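The first thing Phúc Nghiêm wants to talk about is extension cords. I'd come to Brollstead to ask how a small outfit plans its spending on robot arms, and I figured we'd start with the arms. "Everybody does," he says, pouring me a coffee (very strong, consider this a warning). "Then you get the arm home and you've got one outlet behind a filing cabinet."

Phúc keeps the equipment budget for the manipulation group, and Adelmo Longo runs the bench and spends what Phúc lets him. They've been having the same friendly argument for years, as far as I can tell, and they were happy to have it again with me sitting between them!

This year's argument is over the second station. The group calls its current one Mai, and the plan was to build a twin and name it Davum. Adelmo wanted it ordered in March. Phúc wanted to see a list first.

"So I gave him a list," Adelmo says. "It had one line on it."

The list they ended up with runs to two pages, and Phúc let me read it over his shoulder. The arm itself comes from Skasmont and the quote was already in, so that part was easy. Then come the things I would never have thought of: a spare set of gripper fingers, a table that doesn't wobble, cable clips, a partition, shipping, and a line just called "stuff to pick up" with $400 next to it. I asked about that one.

"Objects," Adelmo says. "Drawers, bottles, toys, boxes. You need things for the arm to work on, and they get worn out or you get bored with them. I used to buy them out of my own pocket and forget the receipts."

"He still forgets the receipts," says Phúc.

The big number on the second page is $3,109, and it covers mounting, cabling and the table. Adelmo's own guess for the same items had been $2,524. He's still a little sore over that! I asked where the difference came from and he went through it with me: a heavier table, longer cables than he'd measured for, and freight, which he'd left off completely.

"I measured from the wall to the table," he told me. "I forgot the cable also has to go up, and then it has to hang with enough slack for the arm to move. You pull it tight and the first big reach yanks it out."

Phúc's rule, and he was very firm on this, is that you write down the jobs before you shop. What will the arm be asked to do in its first 4 months? How far does it reach, how high, what does it touch? For Mai the answer was mostly household chores on a tabletop, so drawers came up a lot. A drawer sounds simple until you price it. Fingers that are good at squeezing a block may be too fat to get behind the lip of a drawer, and then you're shopping for fingers again.

"I'd rather buy two kinds up front," Adelmo says. "Phúc would rather I borrow one and try it."

"Borrow it, try it, then send me the form," says Phúc. "I'll sign the form."

They also disagree on height. Adelmo had a powered lift table on his first draft, so he could set work at any level he liked. Phúc crossed it out and wrote "box" next to it, and the box won. I said that seemed a bit harsh, and Adelmo laughed and said the box was fine, he'd just liked the lift table.

We walked over to the bench after that with our cups, and I asked whether they'd do anything differently with Davum. More room around the table, Adelmo said right away. Phúc said a line for repairs from day one, up to the price of one new wrist joint, and don't touch it for anything else. Adelmo started to say something about fingers. Phúc shook his head.

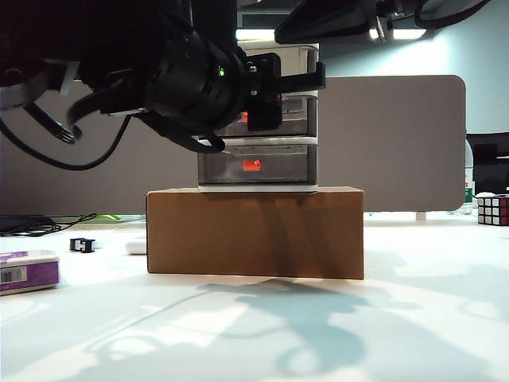
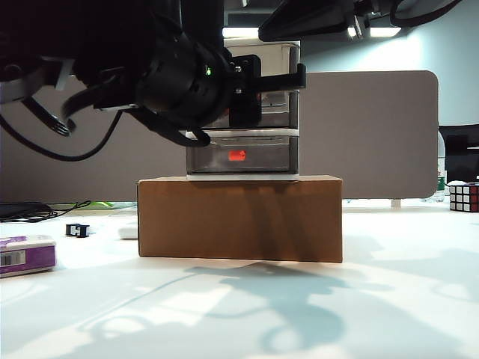

Drawer work on the bench in Brollstead, with the cardboard box that replaced the lift table.

The order for Davum goes in once Skasmont confirms the freight. Phúc has asked for that in writing.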